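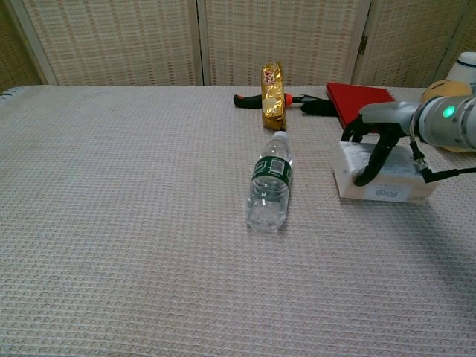
A day at the Gramel open house, Zirkumham

We set off from Drellthorpe while it was still dark, with a flask of tea and a list of questions that had grown rather long over the winter. Regular readers will know that we pack mixed boxes for small shops and for people who post presents to family abroad, and that the packing bench has been the slow part of the day for as long as any of us can remember. Every spring we say we'll look into a robot arm, and every spring the orders pick up and we don't. So when the Gramel open house came round in June, with a morning set aside for firms that had never bought anything of the sort, I put our name down before I could think better of it.

Zirkumham is a pleasant town and a devil to park in. If you are going next year, use the field behind the bus depot and walk down past the canal, as the spaces by the unit had all gone when we arrived at half past eight. There was a very decent breakfast, I will say that for them, and the coffee kept coming.

The table with the rice on it

I had expected shiny benches and identical cardboard cubes, and there was a bit of that in the main hall. The table I kept drifting back to was in the side room, in front of a woven folding screen, with a pink and white waffle cloth over it like something from my aunt's dining room. On it was just the sort of muddle we get at the end of a shift: a clear water bottle on its side, a gold foil snack packet standing on end, a pair of pliers, a red notebook and a little white box marked "Rice". The arm came in from the right with its two black fingers down over the rice box, and the notebook sat close up behind it.

I liked this table very much, for the simple reason that I could have brought the whole lot from home. It also changed my shopping list. I had gone along thinking about how heavy a thing an arm could lift, and hardly at all about what the fingers would have to get round. A small box with straight sides is one sort of job. Crinkly foil is quite another, and so is a see-through bottle, which our host in the side room told us can be awkward for some vision systems, and worth testing with your own bottles before you sign anything. Then there is the question of what is lying next to what. We put notebooks in with food all the time (the stationery boxes have been our best sellers since Christmas) and I had never once thought of the notebook as being in the way.

The cable on that gripper trailed down across the box and off to the side, and I made a note of it. Ask how the cable is run, ask whether clips or a sleeve are in the price, and ask what a spare costs. It is a dull question and I am glad to have it on the list.

What the quotes leave out

After the break there was a talk on budgeting, which was the part I had really come for. It was given in plain words, with a sample quote up on the wall, and we were encouraged to interrupt, so I did, rather a lot.

The arm itself was the top line of the quote and I had always taken it to be nearly the whole of the cost. Under it came the gripper, the stand, the camera, the guarding or the safety assessment, the installation, the training and the first year of support. By the bottom of the page my neighbour on the next chair had put her pen down. Our own pencilled budget, the one pinned up in the office, had the arm, the gripper and a vague line called "bits". I have since rubbed out "bits".

Training was where I would have gone badly wrong. The package on the sample quote covered 2 people for a single day. We have 4 of us on the packing bench, on shifts that hardly overlap, and if only half of us know how to restart the thing then it will stand still for half the week. So we shall be asking for all 4 places, and for the day to be split into two mornings so that somebody can still get the parcels out.

Delivery was quoted at 8 weeks from order. That sounds comfortable until you count backwards from our autumn rush, and then it becomes quite pressing, what with the bench needing to be moved, the floor levelled and an electrician found. We did the sums on the back of the programme and agreed that if we can't order by the end of summer we ought to leave it until after the New Year. I would sooner wait than have a half-fitted robot in the gangway in November.

Grippers, and the Grabowska stand

Grabowska had a stand near the door with a tray of different fingers you could pick up and handle, and I spent far too long there. Soft pads, narrow tips, wide ones with a sort of lip. I'd gone in assuming we would buy one pair and be done. I came out thinking that we should set money aside for a second pair from the start, and perhaps for the suction cup as well, although I want to see that tried on foil packets before I believe in it.

They offer a trial where you post them a carton of your own goods, up to 100 items, and they send back a report on which ones their grippers could manage and which they couldn't. There is a charge, taken off the bill if you buy. I thought that was fair. We have already started filling the carton – rice, biscuits, a bottle or two, notebooks, the dreadful tin of toffees with the domed lid – and there has been some mischief in the choosing.

Lease or buy?

We went round and round on this on the drive home, and I can't pretend we have settled it. Leasing would let us hand the arm back if the stationery boxes fall out of fashion, and the support is folded into the monthly payment, which suits the way our money comes in. Buying works out cheaper if we keep it a good long while. Our old tape machine has been with us for ages and is still going, so we are clearly people who keep things. On the other hand the tape machine never needed a software update.

A second-hand arm was mentioned over lunch by a couple who run a bakery supplies firm. They were happy with theirs, though they did say they'd had to buy a new controller for it sooner than they had hoped. If you look at used ones, ask for the running hours in writing and find out whether the maker still sells parts for that model.

Where we have got to

We haven't ordered anything. The carton goes off to Grabowska at the end of the month, and Gramel are coming over to Drellthorpe to measure the bench and have a look at the floor, which slopes towards the drain and always has. I have asked them to quote for the arm with two sets of fingers, the cable properly tidied away, and training for everyone on the bench – and to put each of those on its own line, so I can see what I am saying yes to.

If any of you have put an arm into a small packing room, do please write in. I'd be especially glad to hear from anyone who packs foil packets, and from anyone with a sloping floor.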